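August, late, after supper

Back hurts from leaning over. The table is finished though, and I'm writing this down before I forget how it went, because I will want to know the next time the paper has to come up.

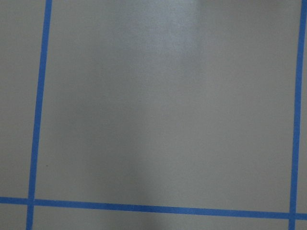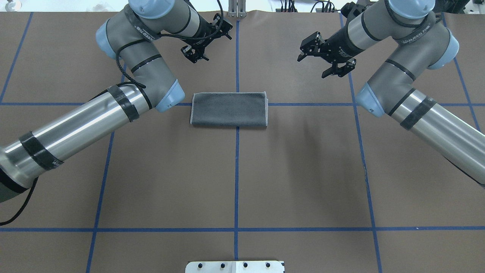
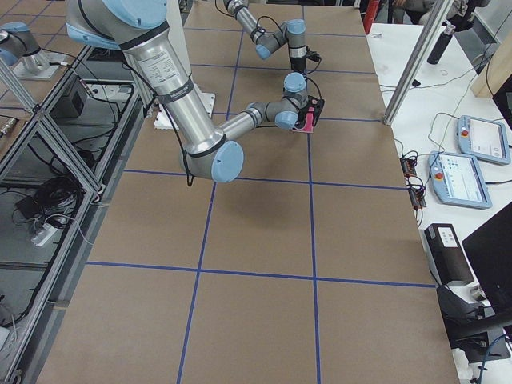 The old covering had to go first. It had been down since before the Bitis job and there were glue spots all over it that caught on anything you slid across. I pulled it up in strips and it fought me the whole way. Then wiped down, let it dry, had a sandwich, and started on the new brown paper from Drotell. Their paper is stiffer than what we used to get and it doesn't like to lie flat the first day. You can see the faint creases in it near the elbow of the big arm. I smoothed those with the side of my hand twice and they came right back, so I left them. They'll settle or they won't.

The tape took longer than the paper. I used the blue again, same as last time. I thought about going to white, but blue shows up well on brown and I already had 3 rolls of it in the drawer. Did the long lines first and then the crosswise ones. I marked both ends in pencil, stuck down one end, walked the roll to the other end, pulled it tight and pressed from the middle out. When I tried it the other way a few months ago everything wandered. I don't bother cutting the tape where two lines cross. I just run one over the other and rub it down hard with a spoon.

Corners should be 90 degrees. I checked them with the big square and redid one line that was off, then checked it again and redid it again. After that I put the square away so I would stop.

The towel is the dark gray one with the lighter hem. I folded it into a rectangle and put it down over the middle line, just behind the crosswise one. I like the microfiber ones for this. The terry ones from Follaletti shed, and I was picking fuzz off the tape for a week the last time I had one out. I should wash the whole stack before the weekend. No softener, it ruins them.

Spent $12 on a new blade and a tape dispenser. The dispenser is no good. The teeth bend the tape instead of cutting it and I went back to scissors by the second line. I'll return it if I can find the receipt, which I think went out with the old paper.

Tomorrow I have to answer the Yao people about their dates and order another roll of paper. The catalog has one at 300 feet, which seems like a lot, but it keeps fine if it's stood on end in the closet. Also need pencils. And something for my back, or a taller table.

It's past ten. Tea and bed.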